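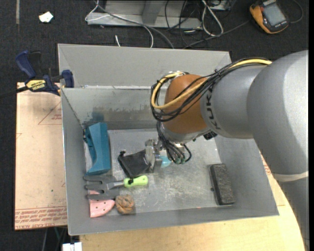
*A KUKA arm reaching into an open gray metal bin.*

# Allow 3 for Android

Allow is a permission manager for Android phones and tablets, made by Zelen. It lists every app on the device next to what that app can reach (camera, microphone, location, contacts, files, nearby devices) and tells you when something in that list changes. It does not need root access and it does not need an account.

Version 3 replaces Allow 2 and Allow Lite. If you paid for Allow 2, the upgrade is free and will appear as a normal update. Lite users will see the free edition of version 3.

## What it does

The main screen is a table, with apps down the side and permissions across the top. Tap a cell to go straight to the matching page in the phone's own settings, where the permission can be switched on or off. Allow can't flip the switch itself. Android reserves that for the system, and we don't ask people to unlock their phones to get past it.

Underneath the table is the change log. Each time an app is installed or updated, Allow compares its permissions with the last saved copy and writes down what is different. A new request for the microphone in a flashlight app shows up as one line with the app name, the old version, the new version and the time. You can have these lines sent as notifications, collected into a daily note, or kept quiet until you open the app.

Saved copies are called snapshots. You can take one by hand before handing a phone to someone else or before a big system update, then compare any two side by side. Snapshots can be exported as plain text or CSV.

## What's new in version 3

- Work profile support. Personal and work apps are shown in separate tabs and are never mixed in an export.
- Groups. Put banking apps in one group, games in another, and set different alert rules for each.
- Landscape layout on tablets, with the table header fixed in place while you scroll.
- Snapshot compare now ignores system apps unless you turn them on.
- Search by permission as well as by app name.
- The first scan no longer blocks the main screen. On our older test tablet, a device with 203 apps finished in 38 seconds.

The floating button from version 2 has been removed. Everything it did is now in the menu at the top right. The dark theme follows the system setting and no longer has its own switch.

## Editions

**Free.** Full table, change log limited to the last 200 entries, one manual snapshot at a time. No ads.

**Full.** Change log without a limit, unlimited snapshots, groups, CSV export, work profile tab. One payment per store account, covering all devices signed in to it.

**Team.** For schools and small companies that look after shared devices. Team adds a settings file that can be pushed out with your existing device management software, and a read-only report that each device saves to a folder you choose. Team licenses are sold in blocks, up to 300 devices. For more than that, write to us first so we can check how your devices are set up.

There is no subscription for Free or Full. Team is billed yearly.

## Requirements

| | |
|---|---|
| System | Android 10 or later |
| Storage | Varies with the number of snapshots |
| Root | Not needed |
| Network | Not needed after install |
| Account | Not needed |
| Languages | English, German, Spanish, Urdu |

Allow asks for two things: permission to see the list of installed apps, and permission to send notifications. The second can be refused. The change log will still be kept, and you'll have to open the app to read it.

## Privacy

All data stays on the device. The app has no network permission in the Free and Full editions, and you can confirm this by finding Allow in its own table. Uninstalling the app deletes the log and all snapshots, except files you have exported yourself.

## Known issues

- On some tablets the last column is clipped when the font size is set to the largest option. Turning the device to landscape works around it.
- Snapshots made in Allow 2 open correctly but have no group information. Take a new one after assigning groups.
- Apps installed from a file, outside any store, are sometimes logged twice on the day they are installed. A fix is being tested.
- Importing a settings file made with the old Flalham tool brings in the app rules and drops the schedules. Schedules have to be entered again by hand.

## Moving from Allow 2

1. Open Allow 2 and export your snapshots.
2. Install the update from the store.
3. Open version 3 and wait for the first scan.
4. Go to Menu > Snapshots > Import and pick the exported file.

Don't clear the app's storage between steps 2 and 3, or the change log will start from zero.

## Support

Use the Report a problem item in the menu. It writes a text file that you can read before attaching it to an email. Please tell us the device model and which edition you have.

Team customers who bought through Sethi should contact Sethi first for billing and license keys. Technical questions come to us in either case. Fouzia Gilani handles Team setup and can send a sample settings file on request.

Page last updated 12th June.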